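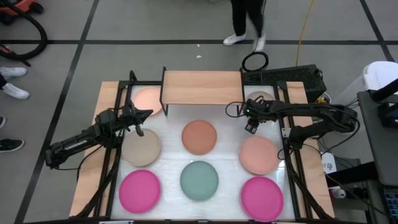

Photo: Tomos Powell / Clustton shared workshop

Two-arm bench tips, part 4

Quick ones, typed up between jobs. Most of these came out of the plate stacking build but they'll do for any small arm setup on a table.

White top. Looks smart, wipes down in seconds, but gloss throws light straight back at you. If your vision side gets confused by bright patches, try moving the lamp before you touch any settings. Failing that a sheet of matt vinyl, cut to fit inside the frame. I haven't bothered yet.

Plates. Get ones with a raised rim, even a slight one. Flat discs are a pain, fingers just skate over them. Mixed colours are worth having – magenta is easy on a white top, pale peach and beige much less so. Start on the bright ones, get that going, then bring in the dull ones.

Don't line everything up neatly either. Loose columns, bit of a wonky gap here and there. If it only works on a perfect grid it doesn't work.

Side boards. Light wood either side of the top, arms mounted over those and not over the white. Means you can drill, swear, drill again and the good surface stays good. Pilot holes first. Washers under every bolt head, big ones.

Bracing. Diagonal braces on the frame, both sides. We ran it without for a fortnight in May and the whole thing swayed every time an arm stopped short. Went round with the hex key afterwards and half the bolts were finger tight. Check them monthly, more if you're moving the frame about.

Cables. Leave a loop at the gripper end so it can turn without tugging. But not a huge loop, it'll catch on things, shelf supports especially. Run the arm slowly by hand through it's whole reach and watch the cable, not the arm. Do it again with the shelf in place.

Spare length gets coiled on the floor behind, away from feet. Velcro ties, never zip ties, you will want to undo them. I use the Pimar ones, pack lasts ages. Label both ends while you remember which is which.

The shelf. Small, flat wood top, thin metal sides, open underneath. Put it at the back in the middle so both arms get a fair go at it. Stick-on rubber feet if it creeps. Anything tall in that spot and one gripper will meet it sooner or later.

Gripper fingers. Pointed ones get under a rim nicely, ribbed ones hold better. Wipe with a damp cloth, dry properly, no spray polish anywhere near them. Vuorinen grease on the joints if the maker says grease, otherwise leave well alone.

Drinks. Off the floor, off the bench, on the windowsill please. Same goes for scraps of paper and tape backing.

Before power on – hands out, stop button in reach, tell whoever's standing at the back. Every time, even for a quick test.

Odon still has the long 4 mm hex key. Can I have it back before the next session, ta.

Next part is shelf hieghts and what to do about stacks that lean.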